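短绒地毯上的旧污渍,自己在家到底怎么弄干净?

4月 提问者:窗边的薄荷

各位好,想请教一下地毯的事。我们工作间铺的是灰色短绒地毯,一共71平方米,当初图它耐脏,结果用了几年,走得多的地方颜色发暗,靠门口还有几块咖啡印。我试过洗洁精兑水拿抹布擦,擦完当天挺好,过两天印子又冒出来了,边上还多了一圈。请人上门清洗报价3,307元,有点舍不得。朋友推荐过 Zakow 的泡沫清洁剂,也有人说租一台 Wiegand 的抽洗机更划算,我拿不定主意。工作台很沉,最好不用搬。 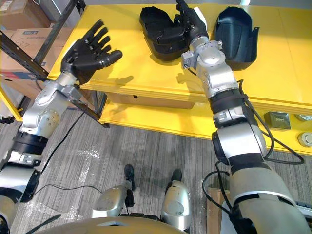
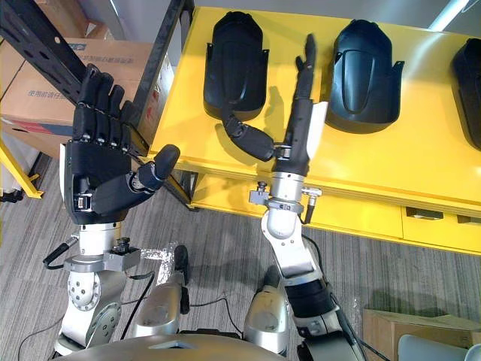
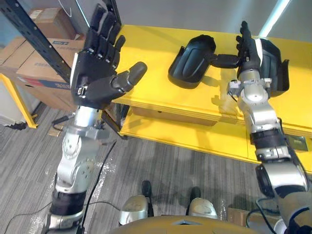

黄色工作台下面是灰色地毯。

回答一

4月 回答者:慢慢擦地的人

您好呀,印子擦掉又冒出来,我家也遇到过,当时急得我差点把整块换掉。多半是水用多了,底下的脏东西顺着绒毛又返上来,洗洁精没冲净还特别粘灰。我后来是这么做的,您可以参考:
1. 先慢慢吸一遍尘,横着一遍,竖着再一遍,别嫌麻烦。
2. 白醋一份、温水八份,装喷壶里,先在角落试试会不会掉色。
3. 喷到微潮就停,用白毛巾从外圈往里按,千万别来回搓。
4. 换清水再按两遍,最后垫一摞干毛巾,压上重物放一夜。
咖啡印我按了三回才看不出来,您多点耐心。沉的台子不用搬,把四周够得着的地方弄好就行,桌脚边少喷水,金属脚受潮容易在地毯上留锈印,那个可比咖啡难对付多了。

回答二

4月 回答者:南门老住户

租机器吧,面积这么大,手擦太累了。我租过,13个小时才干透,记得开窗。

回答三

4月 回答者:橘子皮

泡沫的我用过两种,Zakow 和 Sisard,去污差不多,Sisard 香味重一些,鼻子敏感的家人可能受不了。走道发暗有时候是绒毛磨倒了,洗多少遍都那样,可以先拿硬一点的刷子逆着刷一小块看看,要是刷完颜色就匀了,钱就省下啦!如果当初铺的是方块拼的那种,直接换门口那几块也行,就是新旧会有点色差,我家换了8块,看了小半年才顺眼。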